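About Villow

Started in a church hall kitchen in Rastton with one urn and a borrowed trestle. Now we're a proper little outfit, own lease, own dishwasher (second hand, loud), still doing the same thing. Lunch trays for small workplaces, plus the kitchen afterwards. That second bit is what people ring us for.

What we do. Trays out, lunch happens, trays back, benches wiped, dishes in the rack, leftovers into tubs. You don't touch a thing. We do offices, a couple of daycares, the seniors' club on Harms Street and one very tidy dentist.

Prices start at 600 dollars a month for a small site. Bigger than that, just call, depends on stairs and parking and wether you have a sink.

Who we are. Nisha Kushwaha runs the kitchen and does the ordering. Imad Khoury drives, and fixes the dishwasher. Ida Thiele and Jana Kasten look after the sites, Ida mornings, Jana afternoons. Birgit Hamann does invoices on Tuesdays so please don't send a query Wednesday and expect magic.

How we clear. Food first, always. Whole fruit and veg get sorted from the scraps, anything still in its wrapper goes in the snack box, paper in the bin. Then plates. Then trays, round ones and flat ones stacked seperately, they scratch each other otherwise. Tubs last. Crumbs get swept into a hand, not onto the floor. New starters do this with Jana for 6 shifts before they go solo.

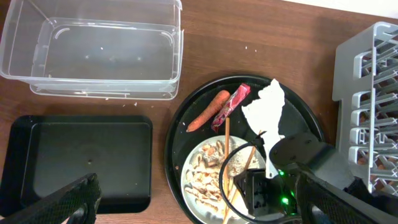
Mid clear-up: carrot and snack bar still on the round tray, dish rack on the table.

We bought the clear tubs after one too many mystery containers at the back of a client's fridge. Lids are labelled by day. If you find one of ours at your place, leave it by the door and Imad will grab it on his next run. Same for trays. We own a lot of black trays and somehow never enough.

Last August we took over the Surkavero building, three floors, one kitchenette per floor, no lift. Legs of steel now. Total lunches that month 1,499, and yes Nisha wanted one more.

Where to find us. Back lane behind the hardware store, green roller door, knock hard. Kitchen's going from early till mid afternoon weekdays. Closed stat holidays and the week after Christmas.

Want a trial week? Call or drop by, ask for Ida. Bring your headcount and any allergies, written down please.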